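Notebook, hand bench, 13 November 2024

Budget talk with Chenxi Tang this morning. We must give our equipment list for next year before March, so I write down what we have decided and what is still open.

Spare fingers first. Rasolura now sells them only in sets, 237 per set, and the delivery time is 30 working days. I propose two sets for each hand. Last spring we waited for one thumb and the whole bench stood still, I don't want to repeat this.

Second hand model. The offer from Skustby is 2,307 without the wrist adapter. Akyol did not answer yet. Dilani Rathnayake thinks we should ask Vemus also, their adapter may fit our present wrist and then we save the machining. I will write to them tomorrow.

Test objects. This is the cheap part of the list but we always forget it. Foam cubes, bottles with and without cap, small packets, and long toys with a plunger. I would put 96 in the budget for the whole year and buy from the normal shops, not from a catalogue.

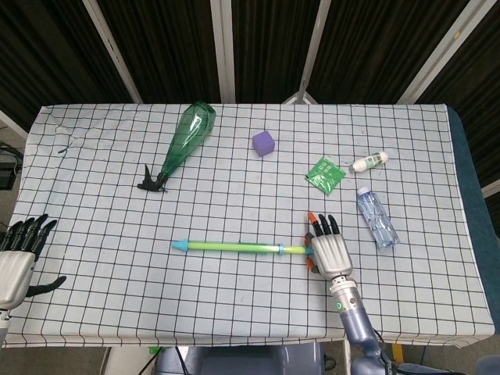 Tablecloths: please order the same grid again, two pieces. The lines help me when I compare positions between runs, and a plain cloth would be a step back. Chenxi asked if a printed hard board is better, because it has no wrinkles. Maybe yes, but then the contact with the table is harder for the fingertips. Open point.

Cables: I have not put a price yet. We need longer ones and some covers for the floor. Dilani has the lengths in her sheet, ask her before ordering.

Still to do: service contract, compare one year and three years. Chenxi prefers three - I am not sure that we keep these hands so long.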